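Search this site Enter keywords Search

About Elline

Elline makes and refurbishes sorting bins, divided trays and block sets for workshops, training rooms and test benches. The company was set up in 2000 as a repair service for gray open-topped bins and moved into making its own block sets a few years later. Repair still accounts for the larger share of the work.

The shop occupies 955 square meters on one floor. Receiving, cutting, finishing and packing are laid out in that order from the loading door to the back wall. The office is upstairs and is not open to visitors except by appointment.

What we make

The block sets are plain rectangular pieces in two lengths. The long piece is finished in red and the short piece in dark green, and the color is a length code. A person sorting by color is also sorting by length, and a mistake shows up when the pieces are lined up at the end of a session. Sets are supplied in counts of 36, half long and half short, and smaller counts are split from a full set at the packing bench. Replacement pieces are matched by length first and by color second. Slight differences in shade between an old piece and a new one are normal and are not treated as a defect.

The Notetier line covers the paperwork that goes with the sets: layout cards, count sheets and a wear record. Cards are printed on one side only. Customers who already keep their own records can order the sets without them.

Bins are split lengthwise. The rear section is narrower and is normally used as the destination for sorted pieces or left clear. The front section is wider and takes the working pieces. The divider is tall enough that blocks do not pass over it during ordinary handling, and a block has to be lifted clear before it can be put down on the other side. Customers coming from flat trays usually need a day or so to get used to this.

How we refurbish

A bin arriving for service is emptied, washed with a mild detergent and left to dry before anyone looks at it closely. Inspection covers the floor, the divider, the side walls and any holes in the floor. Cracks and loose dividers are repaired. Sharp edges are dressed by hand. A bin that rocks on a flat surface is corrected or rejected.

Surface marks are handled differently. Most of the wear in a used bin is at the level where blocks touch it, so the floor and the lower part of the divider darken and scratch well before anything else does. We record these marks and leave them alone unless the customer asks for a new surface. Sanding removes material, and repeated sanding of a floor changes how a block slides on it. A customer who has been working with the same bin for two or three years generally wants it back feeling the same.

Blocks are checked on their long faces and at the corners. Mottled or lightened color is noted on the wear record. A block is withdrawn when a corner is broken or when its length is out of tolerance.

Work areas

Bins are used and checked on wooden tabletops at seated height. 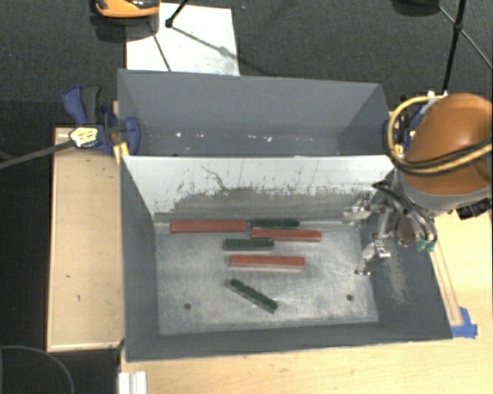
Each position is given enough clear table along the front of the bin for a count sheet and one forearm. Pieces are spread across the floor of the front section at mixed angles before a check begins, with some against the divider and some well away from it. Pieces lying flat against the divider are the hardest to pick up cleanly, and a check that leaves them out is repeated. Loose dust is brushed toward the holes in the floor where a bin has them.

Service terms

Standard turnaround for a refurbished bin is 3 weeks from receipt. Block replacement is faster when the lengths are in stock. Collection and return are arranged through Bitar, and customers in the Senel building may bring bins to the loading door in person. Bins should be sent empty. Blocks packed inside a bin tend to mark it in transit, and that wear is then recorded as present on arrival.

Contact

Najwa Zoubi is the workshop manager and handles service questions, custom divider positions and orders outside the standard counts. Please include the overall length of the bin and the width of both sections with any request for a quote.

Page last reviewed Saturday, March 8, 2025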